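Bench diary, December, late

Back on the socket job. The new planner build went in before lunch and I spent the afternoon waiting for it to disappoint me. 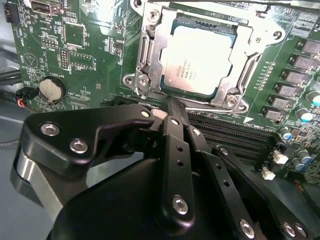
Wrist camera, fingertips at the edge of the retention frame, Xeon in the socket.

The claim from upstairs is that Skavgate now "understands" the board. I have my doubts. What it has is a segmentation mask and a pose estimate, and both come from a camera staring at the shiniest object on the bench. The lid of that processor throws light straight back at the lens. I can read INTEL XEON on it and nothing under that, and I know what I'm looking for. The perception node was reporting very high confidence the whole time. I've stopped believing that number. It was just as confident last month when it had the coin cell down as a screw head.

Anyway, the log. Ran the approach 5 times with the old planner and 5 with the new one, same start pose, same seed. The old one is slow and takes the long way over the memory slots, but I can predict it. The new one is quicker and twice picked a path that put the linkage closer to the capacitors than I'd ever allow by hand. No contact either time, according to the force log. When I asked for the cost terms, the clearance weight turned out to be set in a config file that gets overwritten at launch by another config file. Both are called default. I renamed one of them and felt better than I should have.

Drodelov, the replay tool, fell over at step 842 again. Same step as before the update, so whatever they fixed, it wasn't that. I suspect the timestamps. The joint states and the camera topic drift apart over a long run and the tool assumes they never do. I wrote a small script to line them up by nearest neighbour and it got through to the end of the file, though I don't trust the last stretch.

What bothers me more is the lever. It's a thin bit of bright metal down one side, and the depth map has it coming and going. The planner treats a gap in the depth as free space. Asked on the Wunumari channel whether unknown should count as occupied near the socket. Was told this would make the planner "too timid". Good — timid is what I want beside a row of pins.

Tomorrow: lamp off to one side, exposure down, same runs again. If the pose still wanders by 2 or 3 millimetres between stills I'm going back to fiducials and they can call it old-fashioned.

Võ branch still not merged. Left the arm parked and the old planner loaded. Home after seven, cold pasta.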